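Progress report to the Turkier Fund: the Jääskeläinen letters exhibition
January 10, 2026

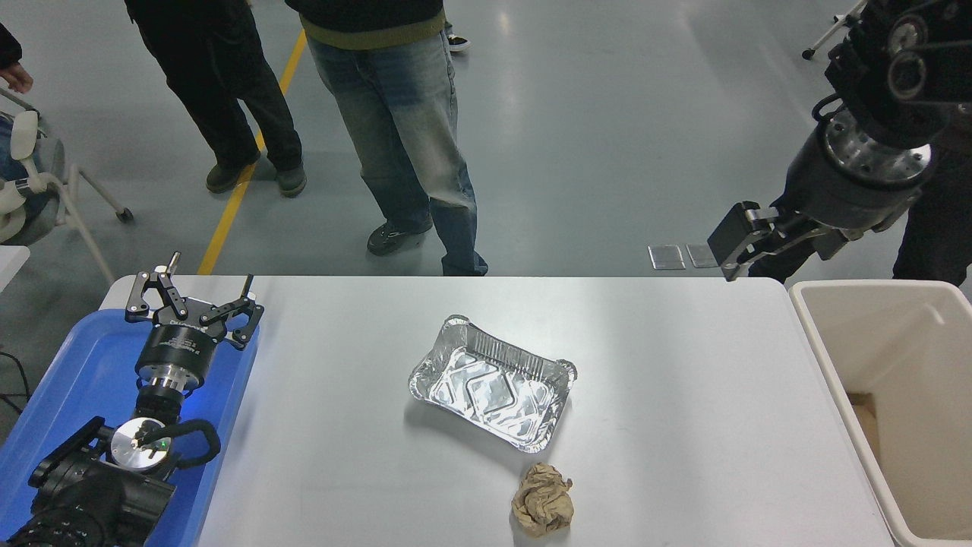 Where we've got to

Hi Paraskevi, and thanks for letting me send this after the holidays! December was mostly reading. The box of Jääskeläinen's letters holds 172 items, and Nazanin Rahimi and I have now been through all of them (twice for the ones from the boarding house years, when his handwriting goes completely to pieces). Nazanin has finished English drafts of everything we want on the walls. The essays on doubt he is best known for come to 1004 pages in the collected edition, so we've stopped trying to cover them and are sticking with the letters and the two notebooks.

Design

Yurani Ñahui sent her second layout for the gallery at Clarard House. It has 5 rooms, one for each city he lived in, and I like it a lot more than the first, which had visitors walking through his life backward. The type is still up in the air. Yurani wants the quotations set very large, straight onto the wall, and I keep worrying that people will read those and skip the letters underneath! We're going to mock up one wall at full size and see.

Money

We're inside the budget for translation. Printing is higher than I told you, mostly the big wall panels, and I'd like to move what's left of the travel line over to cover it. Could you let me know if that needs a form?

Still open

Ehab Salem is chasing permission for the 12 family photographs. Elley Press has said yes to the book covers but hasn't put it in writing yet. Leen Zein has started on the audio guide and needs final room texts from me, which I owe her by the end of the month (I'm two rooms in).

I'll send Yurani's drawings separately, they're too big for this page.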